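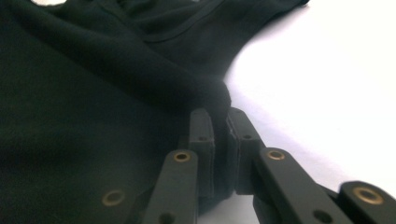
Erberg's clothing swap gets a bigger hall and a second day

November 13, 2025

The Erberg clothing swap is coming back this winter, and it has outgrown its old home! After two seasons squeezed into the library basement, the swap moves into the Clorna Hall on Mill Street and will run for a whole weekend instead of one crowded afternoon.

Anyone who made it down those basement steps in May will know why. The spring swap drew 400 people, with a line that went past the bike racks and halfway to the bakery, and 987 pieces of clothing found new closets before the doors closed. Sweaters went first, even in warm weather. Winter coats (there were a lot of them, most in great shape) had to be hung in the hallway next to the copy machine.

"We had people trying on parkas between the bookshelves," said organizer Nuria Figueroa. "It was wonderful and it was way too hot. I went home that night and started calling around for a bigger room."

The Clorna Hall has a proper coat check, a stage that will be curtained off for fitting rooms, and a ground-floor entrance with no stairs. There is also a kitchen, so expect soup on both days, and coffee from the moment the doors open.

The rules are the same as before and they are easy. Bring clean clothes you no longer wear, hand them in at the front table, and get one token for each piece. A token buys you any item in the hall, whether it's a scarf or a wool coat. If you have nothing to bring, come anyway. Spare tokens from earlier swaps are kept in a jar by the door and you are welcome to take a few, no questions asked.

Knitwear gets its own corner this year, and this is the part regulars have been asking for. Wilma Kramer, who taught sewing at the middle school for many years, will run a mending table there on both days. Bring a cardigan with a hole in the elbow or a pullover with a loose hem and she will show you how to fix it, or find you a chair and a needle so you can get started on your own. She has 46 colors of darning yarn packed and ready, including five different greens.

"Dark green is the hardest to match," Kramer said. "You think you have it, and then you take it over to the window and it's wrong. So I bought all of them."

Kramer will also give a short lesson on washing wool each day after lunch. Her advice for people getting their sweaters ready to hand in is simple: cool water, very little soap, no wringing, and dry it flat on a towel. Small moth holes are fine. Put a safety pin next to the hole so the sorting team can find it, and the sweater will go to the mending table first.

Children's clothes will be in the side room, sorted by age, with snow pants and boots on a separate rack. Families can trade up a size there without using tokens at all. That worked so well in May that Figueroa wants to keep the side room free of tokens for good.

Two local shops are pitching in as well. Anozie, the dry cleaner on Station Road, is lending rolling racks and hangers, and has offered to press any dress shirts that come in wrinkled. Gunano, the fabric store, is giving away bags of buttons and zippers and will take worn-out cotton that can't be traded — it gets cut up for quilting scraps and cleaning rags.

Please don't bring underwear, swimsuits, or anything still damp. Shoes are welcome if the soles are good. Belts, hats and bags all count as one piece.

Early drop-off is open now at the library front desk during normal hours, and it really helps. Clothes that come in before the weekend can be sorted and hung up in advance, so the racks are full when the first visitors walk in. Ask for a receipt at the desk and trade it for your tokens at the hall.

The swap runs Saturday and Sunday, December 6 and 7, from 10 a.m. to 4 p.m. Entry is $2 for adults and free for kids, and the money goes toward heating the hall. Anything left on Sunday afternoon will be boxed up for the county winter clothing drive, and Figueroa could use a few more strong arms for that last hour. If you can lift a box of jeans, leave your name at the library desk — there's soup in it for you.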